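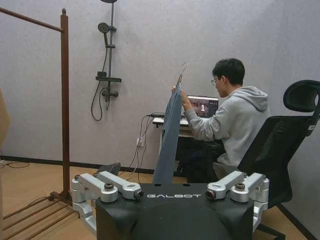
4. Planning the Purchase

Read this section before you sign anything. It covers garment-handling cells: one robot, one rack, one operator station. The sales sheet will tell you the robot is the expensive part. Check that yourself.

4.1 Before you ask for a quote

1. Write down the one job you want done. "Laundry" is too wide. "Take a garment on a hanger and put it on a rail" can be priced.

2. List everything the job needs besides the robot: hangers, a rack, a desk, a laptop, outlets, cable covers. Vendors like to file these under "site items," meaning you pay.

3. Budget for a person. Somebody will sit next to the machine with a laptop, and a garment will need holding up. Put those hours in the plan at full wage. If a quote from Semesen or Kimell shows no labor line, send it back.

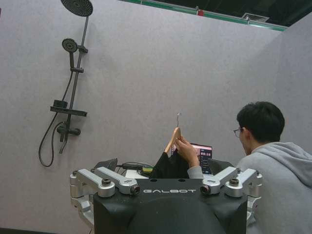

One reader of the last edition, Pfister, objected that this was too gloomy, and that operator time drops off once the routine settles. Maybe so. Ask for the hours log from a site that has run longer than 3 months, and see whether you get one.

4.2 Sizing the trial

4. Fix the number of attempts in the contract. We suggest 100 per garment type. A demo of one shirt on a good day is worth very little.

5. Count every attempt, including the ones the vendor wants to call setup.

6. Mix the clothes. A light top and a long coat hang differently and should be scored on separate sheets.

NOTE: The Skukine planning sheet allows 136 hours for a first trial. It leaves out moving furniture, fixing the network and waiting for parts. Add your own line for each.

CAUTION: Do not accept "success rate" without a written meaning. Hanger on the rail and garment still on the hanger is one meaning. Hanger near the rail is another, and it has been used.
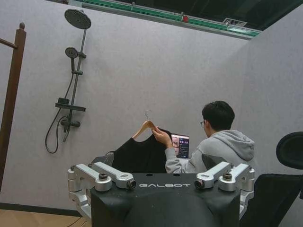
The Section Editor

4.3 Room and power

7. Measure the room with the rack, desk and chair in place. An empty floor plan always looks generous.

8. Mark where cables cross the floor. Price covers for all of them now, while it is cheap.

9. Keep the rack where the arm can reach the full width of the rail. If the rack has casters, decide how it will be held still, and who pays for that.
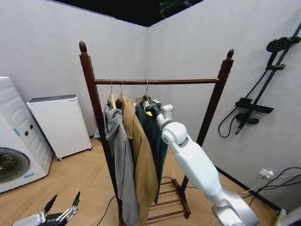
10. Get the service price in writing for the second year as well as the first. Ask what a replacement gripper costs and how long shipping takes. One quote we were shown in January listed a yearly fee of $637 "excluding wear items," with no list of wear items attached.

11. Hold back the last payment until the trial sheets are signed by your own staff.

We use cookies to improve your experience. By continuing to browse you accept our cookie policy. Accept | Manage settings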